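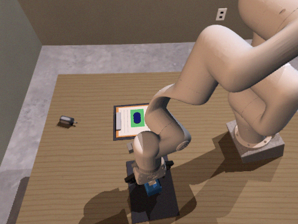 The simulated arm reaching for the blue block on its mat, with the clipboard left out on the table.

Summer report from the Gostcombe Robotics Club

August 14, 2019

The sim team has had a great summer, and we want to tell you all about it before school swallows everybody up again! When we started in May, the plan was pretty modest: get a robot arm onto a table inside the computer, get it to move without flailing, and maybe pick something up by the end of vacation. We got the arm moving in the first two weeks. Picking something up took a good deal longer, and it's been the most fun part by far.

The project is called Orkach, and the job we gave it sounds easy. A small blue block sits on a dark mat, and the arm has to come down over it, close the gripper and lift. Anyone who has tried it knows how much can go wrong. Our early version liked to land on top of the block and shove it into the table, and one memorable build sent the block straight up through the ceiling (we saved the recording, ask to see it at open night).

The turning point was slowing down the last part of the move. Students had been tuning the whole reach at one speed, so the gripper arrived fast and a little crooked. Now the arm swings over quickly, pauses above the mat, turns the gripper to match the angle of the block and only then goes down. In our last big test we ran 400 tries overnight, with the block turned a bit differently each time, and dropped it or missed it in 129 of them. That still leaves plenty to fix, but back in June we were thrilled to see one clean lift in an afternoon!

We've also been dressing up the room. The first table was a flat gray slab floating in nothing, and it was hard to judge distances on it. The new one has wood grain, a concrete floor behind it and proper shadows, and there's even an outlet on the back wall. The shadows have been a surprise help. You can see how high the gripper is just by watching its shadow come in, and the newer students picked up the controls much faster once we had them.

The clutter is there to make life harder. A clipboard and a few other odds and ends share the tabletop with the block, and the program that finds the block has to ignore them all. Early on it fell in love with the clipboard, which has a bright green patch on its paper, and kept steering over to say hello. More practice pictures with the clipboard in different spots cured most of that.

Next up is the Kawaguchi Cup, our first contest with a simulation round. Teams get 3 attempts at a table layout they haven't seen before, and each run can last up to 10 minutes. We're going to spend the fall building strange layouts for each other and trying to break our own code.

We have room for new members on the sim team, and you don't need to know how to program. Layout building is a great place to start, and so is keeping the test log. Sign-up sheets are on the Prinora bench by the door, next to the parts drawers. Come by and take a turn driving the arm!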